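Members > Diaries > Workshop > Eskola wall clock
Search the diaries Go

20/02/2021

Third day on the Eskola. It is a wall clock, 1938 by the date scratched on the back plate, spring driven, short pendulum, no strike. It came in losing seven seconds a day, which is respectable for a movement of this class, but it also stopped without pattern every week or two, and that is the fault I was asked to deal with.

Started at eight with the movement already stripped from Thursday. Pegged out every pivot hole until the wood came out clean. The holes in the front plate are in better condition than those in the back. The third wheel hole at the back has gone oval in the direction of the load and the escape wheel hole is heading the same way. I marked both for bushing and left the rest alone. There is a school of thought that bushes everything while the plates are apart. I do not belong to it.
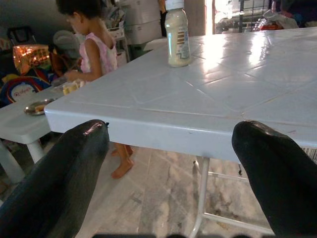 The third wheel bush went in without trouble. Reamed from the inside, checked the cutter for square in two directions, pressed the brass flush and opened the hole with a broach until the arbor dropped under its own weight when tilted. A little play is needed. A tight new bush will stop a clock more reliably than a worn old one.

The escape wheel was slower. Its pivot had a ridge I could feel with a fingernail but could not see until I put the loupe on it. Burnished it in the lathe, which took off less metal than I expected, then made the bush to suit the new size. The first bush went in slightly off centre. Pushed it out and made another. Lost most of an hour.

Filter: Category: Clocks, spring driven / Tags: bushing, escapements, rating

Mainspring next. The one in the barrel was set, with an open diameter hardly larger than the barrel itself, and the grease had turned to varnish. The replacement is from Nilar, ordered in July and only now opened. Width correct, thickness one step lighter than the original. On an old train I would sooner have less power and good pivots than the opposite. Wound it in with the winder, greased lightly, closed the cap. The cap had been levered off with a screwdriver by somebody in the past and the slot is chewed. I dressed the burr and left the scar.

Broke for lunch at noon. Soup, bread, the end of the cheese. Warm in the room by then, with the sun on the table, so I shifted the cleaned wheels to a covered tray.
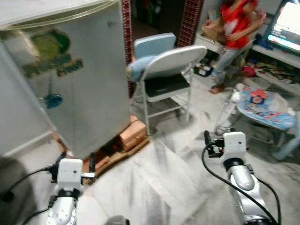

PRALIRIA CLOCK AND INSTRUMENT CLUB -- Workshop Section

Afternoon was assembly. Train first with no escapement, pushed by a thumb on the great wheel. It ran down freely and the escape wheel rocked backward a little at the end, the usual sign that nothing is binding. Then the pallets. The faces had shallow grooves from the wheel teeth. Stoned them out along the line of travel and polished. Locking was even afterward, and the drop on entry and exit looked equal under the loupe. Oiled the pivots and the pallet faces. No oil on the wheel teeth or pinions.

I suspect the stoppages came from the escape wheel hole. With that much wear the wheel could shift far enough for one tooth to land on the pallet corner, and with a tired spring near the end of its week there was nothing left to push it past. This would account for the lack of pattern. It is still a guess and will stay one until the clock has run for a month.

Pendulum notes, for my own reference. Suspension to centre of bob, 242 mm. Bob 300 g on the kitchen scale. A loss of seven seconds a day on that length wants the bob raised by four hundredths of a millimetre. The thread on the rating nut is coarse and the nut has no divisions, so corrections of that size are a matter of touching it and waiting a day. I have scribed a line on the nut and another on the bob to give myself some sort of reference. Did not alter the setting today. The rate will have changed with the work and there is no point correcting the old figure.

The suspension spring is original as far as I can tell, with no kinks. Left in place.
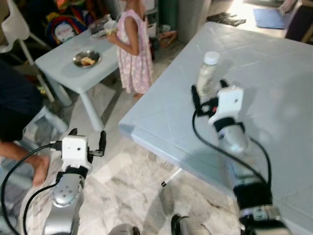 Workshop Diaries, No. 7

Hung the movement on the test board at four. Levelled the board, then set the beat by ear. The crutch needed bending to the left, less than the width of the wire. It has been going since then with a good swing, no wobble on the bob and an even tick from both ends of the room.

Rang Fikri Majimbun to report. The clock was his grandfather's and hung in a ticket office in Neden, and he wanted to know whether the dial should be repainted. I said no. Two of the numerals are worn thin but all of them can be read from across a room, and a repaint cannot be undone. He will think about it. The glass has a chip under the bezel that does not show and he is not bothered by it.

Still to do: file the replacement taper pin for the hour hand, which is too long. Clean the case, dry brush only. Find the missing screw for the bottom bracket -- it was in the lid of the tin on Thursday. Order more bushing wire in the small size.

First rate check tomorrow at four against the time signal, then daily at the same hour. Clock set six seconds fast at the start so there is no doubt about the sign of the error.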